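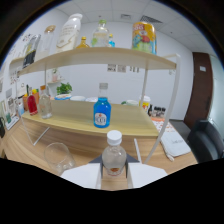 Bottle shelf, two levels. The clear one with the white cap is in the fingers.

1/ People ask me every week if machines can do the housework yet. I have worked with grippers for seven years, so I will try to answer with one chore only: putting bottles back on a shelf.

2/ It looks like a very small job. My mother does it while talking on the telephone. For a machine it is several jobs, and each of them can go wrong in its own way.

3/ First, clear plastic. A depth camera often looks straight through it and reports the desk or the wall behind. The bright blue bottle in the middle of the lower level is a much kinder object. I wish all kitchens were bright blue.

4/ Second, how hard to squeeze. A plastic bottle with little inside gives way easily, and a full one can slide down if you hold it the same way. We learn this as children and then forget that we learned it.

5/ Third, the neighbours. On the upper level there is a small amber bottle with a golden cap, in the same row as a large white one. To put something between them you must come in from the front, go slowly, and open the fingers without pushing anything. Opening is where we lose most.

6/ Some numbers from our own notes at Onesthorpe, for those who like numbers. In November we made 886 attempts at this type of task. When the shelf had free space, the results were good enough that I could drink my tea. With a full shelf, I had to stay standing next to it.

7/ Last month I visited Briltwood, where they have a shop floor with 40 shelf bays. Their machine fills 4 of them at night. The staff told me it is slow but they like it, as the heavy bays are the ones it does. In the morning a person still walks along and turns the labels to the front.

8/ The software people at Jetetti say that homes are next. I would like to agree with them. But a shop has the same shelf in the same place each day, and in my home the shelf also has keys, post and half a lemon.

9/ A drinking glass on the desk is another question. I would let a machine carry an empty one. I would not yet let it carry a full one over a notebook.

10/ So, my answer for this year: in a shop, yes, for part of the work. At home, with somebody near. If you have tried one in a real kitchen, please write to me what it dropped.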